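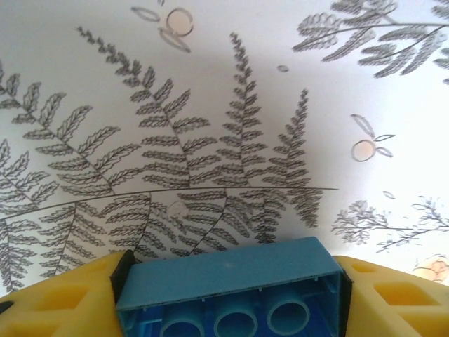
Section 6. Recording your first sorting task by hand

By the Silletti bench desk
September 19, 2023

I'm assuming you've finished Section 5, so both arms home properly and the Umbridge hand controllers show a steady green light. If one of them is blinking, go back and pair it again. I've tried recording with a blinking controller and all I got was a folder of garbage (big garbage, too, it filled half the drive).

The job in this section is simple on purpose: pick up toy bricks from the mat and put them in the bin. You hold the controllers, the arms copy you, and Skekine writes everything down. We'll do 36 recordings in all, which sounds like a lot until you get going.

Before you start

1. Turn on arm power first and the controllers second.

2. Open Skekine and choose New Task. Type a short sentence in plain words, like "put the red bricks in the left compartment." Use the same sentence every time you record that job! I once had "bricks," "blocks" and "the red ones" all in the same set and spent an evening fixing it.

3. Scatter the bricks. Please don't line them up like a parade. Let a few touch and let one or two land on their sides.

4. Open the camera panel and look at each wrist view. You want both fingertips showing in the bottom corners when the gripper is open. If you only see one, loosen the camera screw a little, turn the housing, and snug it down again.

Note: A busy mat pattern is fine, and I like mine with plenty of leaves on it. Just don't swap the mat halfway through a set.

Caution: Keep your hands off the mat whenever arm power is on. The stop button belongs next to your stronger hand, and yes, I mean before you pick up the controllers.

Taking control

5. Hold the controllers in roughly the same pose as the arms. Skekine draws a ghost outline over each arm, and when the outline turns solid you're close enough.

6. Press and hold the Ki pedal. The arms will creep to match you for 10 seconds, and during that time you just stand there and breathe. After that they follow at full speed.

7. Move one arm at a time for the first few minutes. Open, close, reach, come back. It feels like eating soup with someone else's arm at first, and then it suddenly doesn't.

8. Let go of the pedal whenever you want to rest. The arms hold where they are, and you can line up again from step 5.

Caution: Never press the pedal while you're reaching for your coffee. The arm reaches for coffee too. 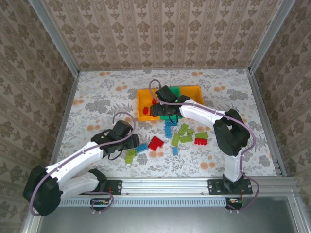 Where you park the idle arm matters more than I expected when I wrote the first version of this guide. My old habit was to leave it wherever it had stopped, and then the other arm would have to sneak past it. Decide before each recording which arm is going to do the dropping, and keep the other one low over its own side of the mat. With the right gripper over the green compartment and the edge of the left orange one, you can see how little room is left for a second gripper to come in. Watch the purple cables too, especially the one that curls above the bin. If a cable starts to drag on a divider, stop, back out the way you came, and throw that recording away.

Recording

9. Tap the pedal twice to start. A beep tells you Skekine is running.

10. Bring the gripper over a brick and line the fingers up with its long sides or its short ends, whichever leaves more room. Come down slowly for the last bit.

11. Squeeze until the fingers stop, then lift straight up. Don't worry which way up the brick is. An upside-down brick with its hollow side showing is a perfectly good pick, and I'd like you to have several of those in your set.

12. Carry it over the compartment, clear the divider, and open. No throwing! The model will learn throwing much faster than it learns anything useful.

13. If you miss, try again without stopping the recording. One fumble followed by a calm second try is good material. After 4 misses on the same brick, end it and start over.

14. Tap the pedal twice again to stop. Skekine asks you to keep or discard. Go with your gut.

Note: A full recording takes me almost 2 minutes. Yours will be slower the first day, and that's okay – smooth matters more than quick, and you can trim the pauses later in the Review tab.

15. Stir the bricks around before the next one. Arm power off first, please.

When something feels off

The arm lags behind your hand. Close the preview windows you aren't using. I keep the overhead view open and shut the rest.

The gripper twists when you didn't ask it to. Your wrist has drifted. Let go of the pedal, shake out your hand, and line up again.

Skekine says "frames missing." Discard the recording and check the camera plugs. Push them in all the way, even the ones that look fine.

Next up is Section 7, where we play a recording back on the real arms. Empty the bin before you get there.

Comments

tallshelf: Step 13 saved me. I'd been deleting every recording with a fumble in it and had hardly anything left.

mittens_off: Is there a way to swap the Ki pedal to the left foot? My right knee hates me.

Silletti bench desk: Yes! Settings, Inputs, Pedal Side. I'll put that in the October update.

orchardlane: Touching bricks are so much harder than they look. I nudge them apart with a closed gripper first and then pick. Is that cheating?

Silletti bench desk: Not at all, I do it too. Just do it the same way each time.

Related

Section 5: Pairing the Umbridge controllers
Section 7: Playing back a recording
Trimming pauses in Skekine
Cleaning the Ki pedal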